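Keeping the Hours in an Ordinary House

Posted Jul 17, 2026

Readers of this blog have written several times to ask how a household with school-age children and two working parents can observe any part of the daily office. I have put off replying in full, in part from a reluctance to present our own practice as a model. It has been interrupted often and resumed with varying degrees of goodwill. The following account is offered as a record of what has been tried in our home over 3 years, and of what has remained.

Our parish introduced a public Evening Prayer during the November in which Holger Lundgren became deacon. Attendance was small. Families were told that they could leave at any point, and that the psalms alone would be sufficient if the children were restless. My husband and I attended with our two eldest and found the form accessible, although the pace of recitation was faster than we were accustomed to. Deacon Lundgren provided each household with a stapled booklet containing a four-week cycle of psalms, and it is this booklet, now in its second cover, that we continue to use.

We began at home with Morning Prayer. This proved to be an error. The period before school is already fully occupied, and the addition of three psalms and a canticle resulted in lateness on most days and ill temper on nearly all of them. After some weeks the morning office was reduced to the opening verse, one psalm, and the Our Father, recited standing in the kitchen. It has stayed in that form.
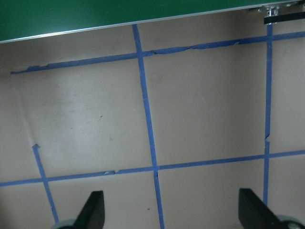
Blue tape on the tabletop, July.

Evening Prayer is now the principal observance of the household. It takes place after supper and before homework is resumed. The leader for the evening is responsible for finding the correct page, announcing the psalm, and keeping the silence between psalms. The role rotates through the family by age, beginning with the youngest reader. A child who does not yet read fluently leads the responses, which are short and quickly learned by heart.

The matter of translation deserves mention. The parish booklet follows the version used at Mass, while the older breviary that I inherited from my aunt uses another. For some months both were in circulation at the same table, with predictable confusion at the half verse. I would advise any family to settle upon one text and to put the other on a shelf. My aunt's breviary is now reserved for my own use at Night Prayer, where I disturb only myself.

On the Question of Singing

It was suggested to us by Teodor Backlund, who directs the parish choir, that the psalms be sung on a simple tone of two notes. I was not in favor. Our family is not musical, and I anticipated that singing would lengthen the office considerably. Mr. Backlund was kind enough to visit on two evenings and demonstrate. The children learned the tone during the first visit. The adults required the second.

Singing added very little time. It also corrected the tendency of the faster readers to finish ahead of everyone else. We now sing the Magnificat each evening and one psalm on Sundays and feasts. The remaining psalms are spoken, side to side, with a pause at the asterisk. During Lent we speak everything, and the return of the sung Magnificat at Easter has become something the children look forward to for weeks.

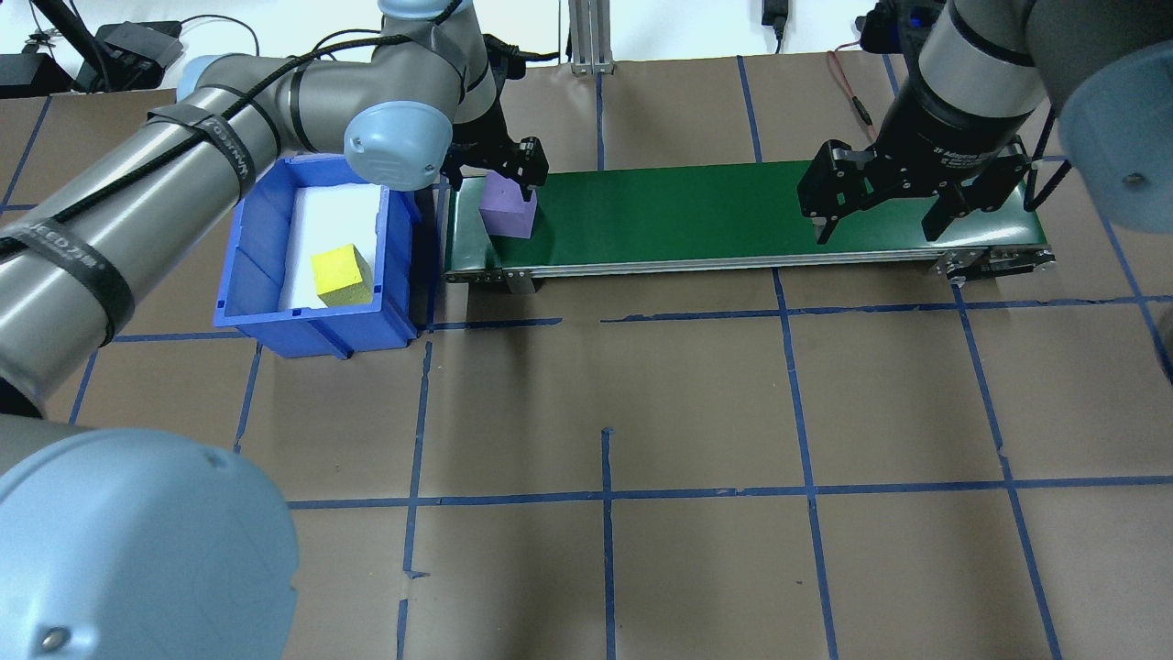
Intercessions and the Notebook

The intercessions printed in the booklet are general in character. We have supplemented them with a bound notebook in which any member of the household may enter a name or an intention. Entries are read aloud once and then left for silent prayer thereafter. The current notebook has reached page 138. It contains petitions for relatives, for the sick of the parish, for a neighbor's lost cat, and for a spelling examination which, I am informed, was failed regardless.

I had intended that answered petitions would be marked in some way. My second daughter objected that we could not always know, and asked that the pages be left as they were written. Upon reflection I agreed with her. The earlier notebooks are kept in the drawer with the baptismal candles, and on All Souls we take them out and read again the names of those who have died.

Visitors are invited to add to the notebook if they wish. Few decline. One elderly cousin, who had not attended church in many years, wrote a single first name and closed the cover. We have prayed for that person since without knowing anything further.

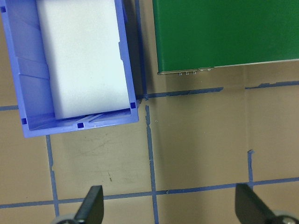

There remain evenings on which the office is not said. Illness, travel, and school concerts account for most of these, and simple fatigue for the rest. In the first year I attempted to make up omitted psalms on the following day, a practice that Deacon Lundgren discouraged when I described it to him. He observed that lay families are under no obligation in the matter and that the cycle may be taken up at whatever day it happens to be. We have followed this counsel, with some relief.

For those who wish to begin, I would recommend a single psalm and the Magnificat, at an hour already settled by some other habit, for one month. A printed booklet is preferable in our experience to a telephone or tablet, chiefly on account of the messages that arrive during the silence. Candles are pleasing to children and should be lit by an adult.

I have been asked to write separately about Night Prayer for very small children, and I expect to do so before Advent. Questions concerning the two-note tone may be left in the comments below, and I will pass them to Mr. Backlund.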